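Skoten wrist brake module, replacement part

For mobile arms with a parallel gripper. Fits Mandmont carts from the second series and later. Please read the safety notice on this page before you order, also if you only need one spare.

Door work, gripper open:

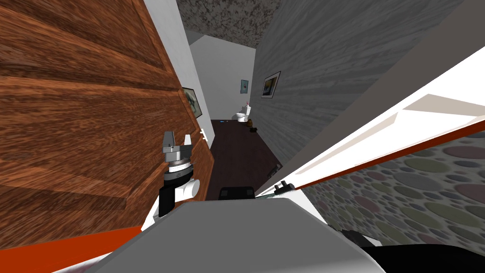
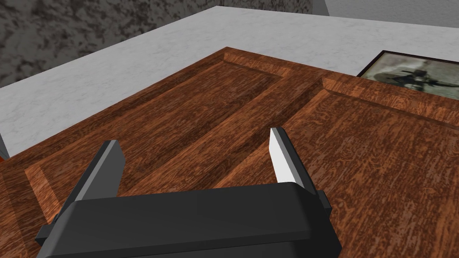
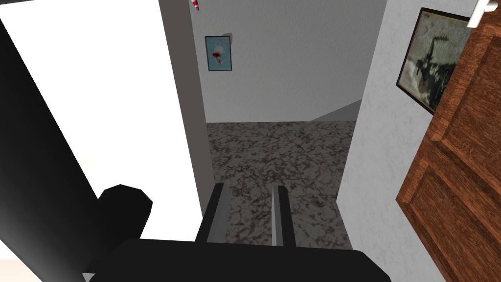

In October we stopped selling the first version of this module, and the reason was a fault in the brake spring. When the arm lost power, the brake closed too late and the wrist could sink before it held. Leena Toivonen, who does our returns, found the same wear mark on 4 modules in one week, all from customers who use the arm for opening doors. A wrist which sinks in free air is mostly a nuisance. It is more serious when the gripper stands low above something hard, as it does over the two long recessed panels of the wooden door in the second picture, where one finger can meet the raised molding and take the whole load from the side. We had two bent fingers and one cracked flange reported. No person was hurt.

The new version has a stronger spring and a second contact that reports to the controller if the brake is not fully closed. The controller then refuses to move the arm until you reset it by hand. Some customers find this annoying - we have decided to keep it.

How to know which one you have
The serial number is on the inner side of the cover. Numbers up to 718 are the old version. From 719 they are the new one. If the label is not readable, write to Heiðrún Thorlacius in support and send a photo of the connector.

If you have the old version
Do not use the arm near people until the module is changed. Park it with the wrist down and the gripper empty before you switch off. We exchange the module without cost, and you pay only for the shipping to us. Allow 20 working days, at the moment it can be a little more.

Fitting
You need the small hex key from the Mandmont service kit. Disconnect the battery first and support the forearm, for the brake does not hold when the module is out. After fitting, run the brake test from the service menu with no load, then one time with load. Write both results in the service book.

In the box
Brake module, new seal, four screws, printed test sheet. The cable is not included - the old one can be used again if the plug is clean.

Order number: Skoten 348
Returns and exchange: ask for Leena Toivonen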